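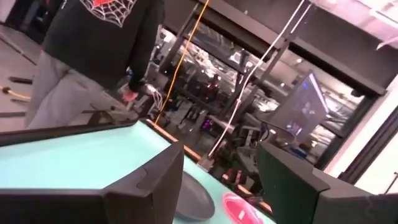 Chapter 12
Work Surfaces and the Height of a Task

Most jobs done by hand are done on top of something. A bench, a counter, a desk or a folding table sets how far a worker bends, how far the arms reach and how long the job can go on before the back or shoulders begin to hurt. Chapter 11 dealt with seating. In this chapter we turn to standing work, which follows different rules and is more often set up badly.

The usual starting point is elbow height. Stand with your upper arms hanging at your sides and your forearms level with the floor. The distance from the floor to the underside of your elbow is your elbow height. Light assembly is normally placed a little below this line. Fine work, such as soldering or sewing by hand, is placed above it so that the eyes are closer to the task. Heavy work goes lower, where the weight of the upper body can help.

A single fixed table cannot suit everyone who uses it. The packing hall at Ponwood, which we return to in Section 12.4, had 30 identical benches shared by three shifts. Shorter workers raised their shoulders to reach over the front edge, and taller workers stooped. When the benches were replaced with adjustable ones in October, many were left at the height the installer had chosen. The crank handles were stored in a locked cabinet. Section 12.4 looks at what the supervisors changed after that.

Depth matters as much as height. Items used all the time should be within reach of the forearm while the elbow stays near the body. Items used now and then can sit at arm's length. Anything farther away makes the worker lean, and a tool weighing 300 grams feels much heavier at the far edge of a table than it does near the front.

Surface finish is covered in Section 12.5. Glare, color and edge shape all affect comfort, and a sharp front edge can press on the forearm and reduce blood flow to the hand.

Key terms
elbow height
forearm reach
full reach
static load
edge pressure

Before you read
Measure your own elbow height in the shoes you normally wear to work. Then measure the kitchen counter you use most. Write down both figures and keep them for the exercise at the end of Section 12.2.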